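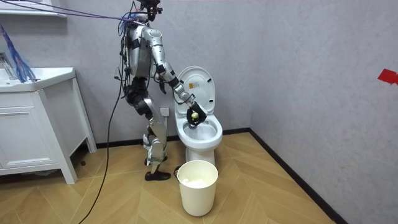

Slide 4, the recovery method. Don't rush this one. Drevon's old policy learnt from clean runs only, so one slip and it was lost. Ours trains on the slips too: Syafiqah marked the moment each run went wrong and Brahim re-recorded from there. 1,078 runs collected, 911 kept. Pause for the toilet. The hand has its fingers round the ball just above the water, and the bin stands right in front of the bowl, so the arm must come in over the rim from the side. Let them laugh, then move on.

Slide 5, limits. One bathroom, one lid position (up). Sarkstead will ask about other rooms. Say June, and say it with confidence.

If time is short, skip the Wastach comparison. We lose that one anyway.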